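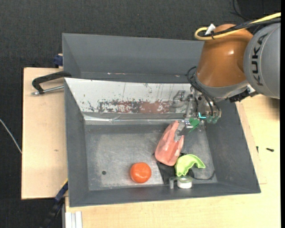
Vol. 12, p. 40

Pesquisar no site... OK

Relatório de projeto — Música e Gravação
Tempo de leitura: 2 min

O trabalho consistiu em gravar um EP de doom metal com quatro faixas, assinado pela banda Tritent. A bateria foi captada numa tarde, com 17 takes da faixa "Tovent". As guitarras foram afinadas em si e dobradas à esquerda e à direita.

O baixo deu mais problemas — o som limpo perdia-se na mistura e acabámos por juntar uma segunda pista com distorção. A voz ficou a cargo de Pádraig Ó Dálaigh. A masterização foi entregue em outubro.

Falta rever o volume do bombo na última faixa.

Imprimir | Enviar por e-mail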